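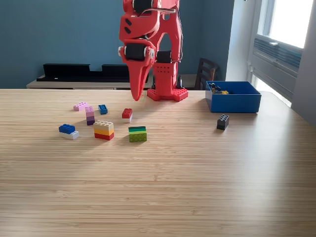

Toy lending service Pokeo to open second location in Trostham

Media release
For immediate use

MILLUNSTEAD: Pokeo, the toy lending service based in Millunstead, will open a second location in Trostham in August. The new centre will be in the former Baert furniture showroom on the main street and will lend building sets, puzzles, board games and ride-on toys to families in the town and the surrounding district.

Pokeo currently has 337 member households. Many of them already drive in from Trostham and the farms beyond it, and a local pick-up point has been the most common request in the member survey for the past two years.

The Trostham centre will open with 126 building sets on the shelves, along with a smaller range of puzzles and games moved across from Millunstead. Larger items such as play kitchens and balance bikes will stay in Millunstead for now and can be booked online for collection at either location.

How borrowing works

Members can take home up to four items at a time and keep them for three weeks. Loans can be renewed once if no one else has asked for the item. Each set comes in a lidded tub with a contents card. Families are asked to check the tub against the card before bringing it back, and staff check it again at the counter.

Missing pieces do not lead to a fine unless the set can no longer be used. Small parts that turn up behind the couch months later can be dropped in the returns box at either centre in an envelope marked with the member's name.

All plastic bricks are washed in warm soapy water and air dried between loans. Puzzles and games are wiped down by hand. Soft toys are not part of the collection.

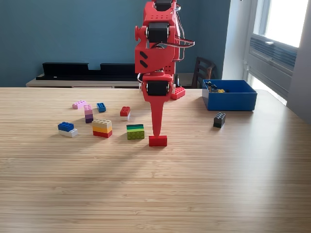
A red building brick, studs facing up.

Membership

A household membership costs $15 a month and covers both centres. Existing members do not need to do anything to use the Trostham location, and their current cards will work at the new counter. Grandparents and other carers can be added to a household account at no extra charge.

Family daycare providers, kindergartens and playgroups can apply for a group membership, which has a longer loan period and a higher item limit. Group members are asked to book ahead for school holiday periods, when building sets are in heavy demand.

Donations

Pokeo is accepting donated toys for the new centre until the end of July. Building bricks are welcome in any colour and do not need to be sorted. Incomplete sets are also useful and will be broken up for spare parts.

Items that cannot be accepted include soft toys, painted toys that are chipped or flaking, anything with an exposed battery compartment, and bike helmets of any age. Donations can be left at the Millunstead counter during opening hours. Please do not leave bags outside the Trostham building while the fit-out is under way.

Opening hours

The Trostham centre will be open from 9:30 am to 1 pm on weekdays and from 9 am to noon at weekends. Millunstead hours are unchanged. The Trostham entrance is at street level, and there is room inside for prams and wheelchairs. Parking is behind the building, off the rear laneway.

Membership forms and the full catalogue are available at the Millunstead counter and on the Pokeo website.

Media enquiries: Pokeo office, Millunstead

ENDS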